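Plarklow Robotics Club: Frequently Asked Questions

We get a lot of the same questions at open evenings and by email, so we've put the answers in one place. If yours isn't covered, ask at the next session!

What is the club, exactly?

We're a student club that teaches simulated robots to do jobs with two hands. Members write code, drive the arms themselves, argue about friction settings and (eventually) enter the Medier Cup, our yearly friendly contest against other clubs. Anyone aged 14 or over can join, and you don't need to be good at maths.

Do I need to know how to program?

No! Plenty of members start with none at all. You'll spend your first few sessions driving the arms by hand in the simulator, and that teaches you more about robots than you'd expect. After that we start on Python, a bit at a time, using our own exercises.

Why a simulator and not a real robot?

Cost, mostly. A simulated arm doesn't need new motors when you drive it into the table, and ten people can all use one at once. You can also reset everything with a single key press, and you'll press that key a great deal in your first month.

What is the Ocampo task?

It's the first proper job every new member takes on, named after the Ocampo workshop where the club used to meet. You get two arms, a white table, a red cylinder and two trays, one red and one light blue. The goal is to pass the cylinder from the right hand to the left and then put it down in the tray of the same colour. It sounds dead easy. The handover is the hard bit, as both hands need to be in the same small space without knocking each other or the cylinder.
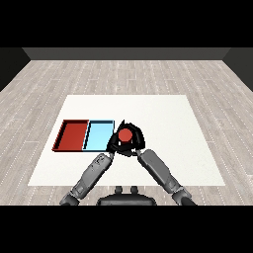
Both hands at the cylinder, trays still empty.

How is it scored?

A clean run is worth 900 points. You lose some for dropping the cylinder, for using the wrong tray and for every second over the time limit. Practice scores are added up over the term, and the club record is 2,134, set across three runs in one very noisy evening. Second place is 1,888, so there's everything to play for.

My hands keep getting tangled. What am I doing wrong?

Probably going in too fast. Bring the second hand in slowly, keep its wrist lower than feels natural, and don't close the fingers until the first hand has stopped moving completely. Let go one finger at a time. If it's still a mess, switch to the overhead view and have another look at where your thumbs are.

Can I change the table layout?

Yes, once you've finished the standard version. Copy the Ocampo folder, rename it with your initials and edit the layout file. Please don't edit the shared one. Members have swapped the trays over, moved them to the other side of the table and made the cylinder much more slippery, which was horrible and great fun.

What is Firnon?

Firnon is our own recording tool. It saves every joint position during a run so you can play it back, slow it down or use it to train a small model. We have 62 recorded Ocampo runs in the shared library so far and would love a lot more, including the bad ones. Drops and fumbles are really useful for training, so don't delete them.

Do I need my own computer?

We have club machines for sessions. If you want to practise at home, the simulator runs on most laptops with the shadows turned off. It'll look a bit blocky but the physics is the same.

When do you meet?

Weekly in term time, from 4.30 pm to 6.30 pm. Drop in late if you have to. We stop for the holidays and start the Medier Cup build-up in March.

What does it cost?

The first two sessions are free. After that there's a small termly fee, and we can waive it, so please just ask.

Can parents or friends watch?

Of course, and they can have a go on the arms too.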